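Tallus: a README for the Dulalska kitchen-table recordings

Version notes last changed 4 December 2025. Maintained by Widad Sabbagh. Read the whole thing before you cite it, please. It takes less time than the correction does.

What this is

Tallus is the archive of audio, transcripts and drawings left over from a community art project in the Dulalska neighborhood. Residents who had moved there from other countries were asked to talk about a meal they used to eat and no longer do, and then to draw the table it was served on. The drawings were hung in the Greren hall in August. The audio played from speakers under the chairs.

The press release called it "the voice of a neighborhood." I helped write that line and I no longer believe it. Treat the archive as the voices of people who had a free afternoon, lived near the hall, and said yes when Yasaman Najafi asked them. Yasaman is very hard to say no to.

What's in it

audio/ has the recordings, one file per sitting. Some sittings have one speaker, some have a whole family talking over each other.
transcripts/ has the text, in the language spoken and in English where we had a translator.
drawings/ has 800 scans. This includes backs of pages, because a lot of people wrote there.
wall/ has the labels and the hanging plan for the Greren show.
extras/ has loose photos, flyers, two failed posters and the guest book.

The audio is cut into about 3,000 clips. Don't read anything into that number. Ziad Bitar cut the files wherever there was a pause, and a person who pauses a lot produces more clips than a person who doesn't. An early grant report used the clip count as if it were a count of stories. It isn't one, and I would like that report to stop being quoted.

How people were asked

Yasaman and Hậu Võ did the sittings, mostly in people's kitchens, a few in the back office at the hall. They worked from a short list of prompts, saved as prompts.txt. The first prompt is "Tell me about a dish you miss." I argued against it at the time. It assumes that people miss things. Several speakers plainly didn't, and you can hear them hunting for something sad enough to hand over. One man talks for a long while about a lentil soup and then says he can't stand lentils. That recording was left out of the show. It is in the archive, under audio/unplayed, and I think it's the best one we have.

Speakers got a small payment and a print of their drawing. Consent forms were in four languages. Forms in a fifth came late, so people in that group heard the form read out loud and signed the English copy. Mireille Zein was in the room for those and is satisfied they were understood. I wasn't in the room.

Translations

Hậu translated the Vietnamese. Mireille and Ziad split the Arabic. Everything else went to whoever could be found, and the quality shows it. Where the translator is known, there's a name at the top of the file. Where there isn't one, assume a relative of the speaker did it and may have tidied things up.

Food words are the worst of it. "Porridge" covers a lot of ground in these transcripts. So does "bread." If your work depends on knowing what was in the pot, go back to the original language and pay somebody to read it with you. 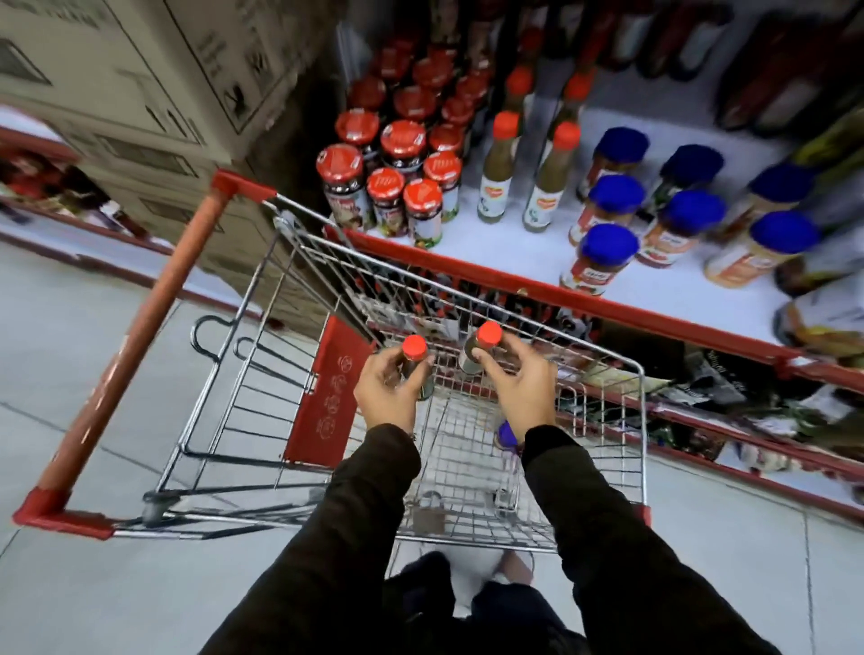
Known problems

The drawings and the audio don't always match. Pages were collected in a box and numbered later. Hậu fixed the ones he could tell from handwriting. A drawing marked "unsure" in the index is a guess, and a few that aren't marked probably should be.

Ages were written down as ranges, and the ranges changed partway through. Don't chart them.

Background noise is heavy in the kitchen sittings. Ziad ran a filter over the show versions, and it took out some quiet speech along with the refrigerators. Use the raw files if you can stand the hum.

The wall labels are shorter than the transcripts by a lot, and the cutting was done to fit the boards. At least two labels make the speaker sound fonder of the neighborhood than the recording does. I've put the full passages beside them in wall/compare.txt so you can judge for yourself.

The guest book has kind remarks in it. It also has missing pages. I don't know who tore them out and I've been told not to speculate in a README.

What it has been used for

The show, first. After that, Onsri, the radio group, made a half-hour program from the unfiltered audio, and it was a good deal more honest than our exhibition. A school asked for a teaching pack and got one, built from 500 clips that Mireille picked by ear. The pack is cheerful. If you only know the project from the pack, you have met its cheerful side, and the picking had a lot to do with that.

Please don't use it for

Claims about what any national group eats, feels or remembers. The sample can't carry that.
Training a speech system. The consent forms don't mention it, and silence on a form isn't a yes.
Advertising of any kind, including for the neighborhood. The city's tourism people have already asked.
Proof that art projects bring people together. We didn't measure it. We had a full hall on opening night and a fairly empty one after that.

Getting access

The transcripts and drawings are open. The audio is by request, and you'll be asked what you plan to do with it. "Research" won't get you far as an answer. Write two or three plain sentences and Yasaman will usually reply within the month.

Speakers can pull their recordings at any time, and a few have. When that happens the clips are deleted and the index keeps an empty row. If you hold an older copy, check it against removed.txt and delete what's listed there.

Credit

Cite it as "Tallus, Dulalska recordings," with the version date. Name the speaker if the speaker is named in the file. Some chose a first name only, and some picked a name for the occasion, so don't go looking for them.

Corrections go to Widad. Complaints about the prompts can come to me too, and I'll probably agree with you.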